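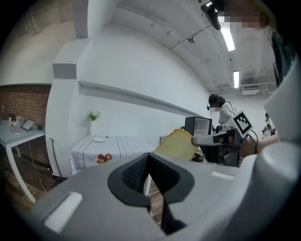

Traneo - bread and table questions

Bread at our breakfast table is served by the slice, and most of the questions we get are about how it is kept and laid out. The same few things go out every time: a white cloth with thin black grid lines, plain white plates, and flowers in a small vase on the ledge above the table so they don't take up room. Kaede Yagi sets up and Drita Popescu looks after the bread order.

Where does the bread come from?
Radulović, the bakery. We have used their white loaf since June. Before that we bought from Rindosora, and we still get rolls from them now and then.

How thick are the slices?
Medium. Ask for thick when you book if you want it for toast.

Should bread go in the fridge?
No. It goes stale faster there. Keep it in a bread bin or a paper bag, and freeze what you won't eat within two days.

Can I get marks out of the white cloth?
Usually. Scrape off jam or butter first, rinse from the back with cold water, then wash at 40 degrees or whatever the label allows. Crumbs should be shaken off outside - not into the sink.

Which mat should I use under a plate?
Either design will do. The one with the milk bottle drawing wipes clean with a damp cloth.

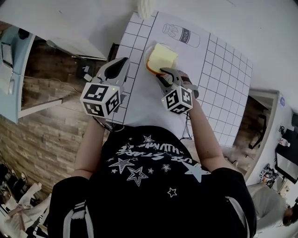 A slice and its plate on the milk bottle mat.

Where does the plate go?
Towards the middle of the mat, with space left for a cup. One slice to a plate is enough to start with.

Can I borrow the table things?
Yes, for up to 5 days. We ask for a deposit of 65, returned when everything comes back clean. Bookings go through Triterik, and Drita answers queries on extension 324.

Do you cater for large groups?
The most we have done is almost 300 slices in a morning. Please give us two weeks' notice for anything like that.

Last updated 10 December 2019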